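Irnwood Residences: room clearance notices, thread 1/4

Residents leaving Skastgate House are asked to begin sorting their belongings this week.
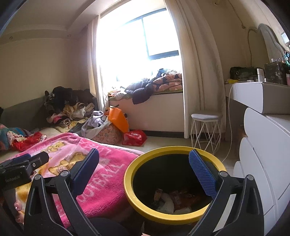
Waste bin with crumpled paper and a wrapper; bags and clothing still to be sorted.

2/4 Please empty all bins before handing in keys. Paper and wrappers go to the ground-floor bin store.

3/4 Clothing and blankets in good condition may be left at the Prerholm Road collection point. Each resident may bring up to 3 bags.

4/4 Rooms not cleared by the end of the tenancy will incur a charge of £50.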